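# Marking Out the Bench

*Good practice for two-armed robots in shared workrooms*

When Brultora released the second edition of its bench code in August, most of the attention went to the clauses on speed and force. The section that has changed daily work the most is a shorter one, headed "The Work Area and Its Surroundings". It runs to two pages and asks very little in the way of new equipment. It does ask for discipline, and member laboratories have found that harder to supply.

The code applies to two-armed machines fitted with hands and used for handling ordinary goods: cartons, cans, cloths, bottles. Such machines are seldom kept behind fencing. They stand at tables in rooms where people also write reports, take calls and eat lunch, and the standards written for factory cells do not always translate.

## Limits on the tabletop

Clause 4 requires that the working area be outlined on the table surface before any session begins. Tape is acceptable, provided its edges lie flat. The outline serves the operator first. It shows where objects are to be set down at the start of a task, and it gives a second person in the room a boundary to respect while the arms are powered.

Objects used in the task should be placed by hand with the arms at rest. Soft items such as cloths are to be treated as task objects in every respect and recorded on the set-up sheet, including their starting position. Willon, which operates benches at two sites, had previously left cloths off its sheets altogether. Its internal review of 229 sessions found that entries for soft goods were the least consistent of any category, and the practice has since been amended.

## Cables at the wrist

The clause on cabling drew the most comment during consultation. Hands of the current generation often carry their power and signal lines outside the arm, and a loop that is harmless in one posture may catch in another. The code calls for each external cable to be checked through the full range of the planned motion, at reduced speed, with a person at the stop control. Connectors at the wrist are to be inspected at the start of every shift.

Laxdal's submission argued for a fixed limit on free cable length. The drafting group declined, on the grounds that arm geometry varies too widely - a position it has undertaken to revisit in the third edition.

## Neighbouring furniture

A further clause deals with desks, shelving and walls within reach of the arms. Reach must be measured with the hand attached and the fingers extended. Where a desk stands behind the work table, the operator is to confirm that neither arm can enter the space above it during the programmed task. Floors beneath and beside the table are to be kept clear wherever people walk.

Favari has adopted a 20-minute room check at the beginning of each week, carried out by someone other than the regular operator. The code recommends this arrangement without requiring it.

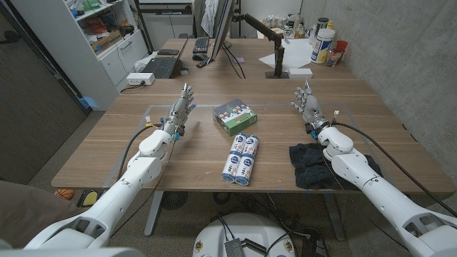 *Two robot hands above a taped work area, with a green carton, four cans and a navy cloth on the table.*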